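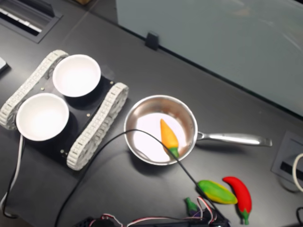

Filed under: Cooking Talk > Vegetables

Salting eggplant, yes or no?

bolletti_fan: Hi all! My grandmother salted every eggplant she ever cooked, and I've done the same my whole life (an hour in the colander, then a good rinse). My daughter says I'm wasting my evening. Who's right?

Chinyere Shehu: Oh, I gave it up years ago and never missed it! Get the small glossy ones and cook them the day you bring them home. Mine go straight in a saucepan with tomatoes and a little onion, lid on, and I wander off and water the beans.
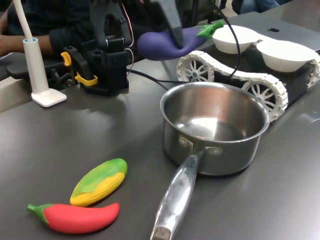
Reply 3

kerketti33: I have to disagree, Chinyere, with love. For a stew, fine, skip it. For frying, mine drink up far less oil when they've been salted, and I'd never go back.

Chinyere Shehu: Fair enough, I hardly ever fry! Too much splatter for my little kitchen.

bolletti_fan: Well, I'll try one of each on Sunday and let my daughter do the rinsing.

359 views | 12 shares

Related threads
Peeling tomatoes the lazy way
Best lid for a small saucepan
Can you freeze cooked eggplant?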